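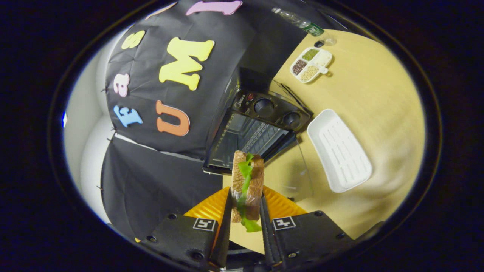 My sister asked me last week why anybody would pay for a lunch bag when the grocery store gives you one free. Fair question! I bought the Clanico insulated tote in April and I've carried it to work ever since, so I have opinions. It keeps yogurt cold for about 7 hours with the two ice packs in (one pack is not enough, I tried). The zipper sticks at the corner, and the side pocket is too skinny for my water bottle, grr. But it wipes clean in seconds and the strap hasn't frayed at all. I'd buy it again, maybe in the green.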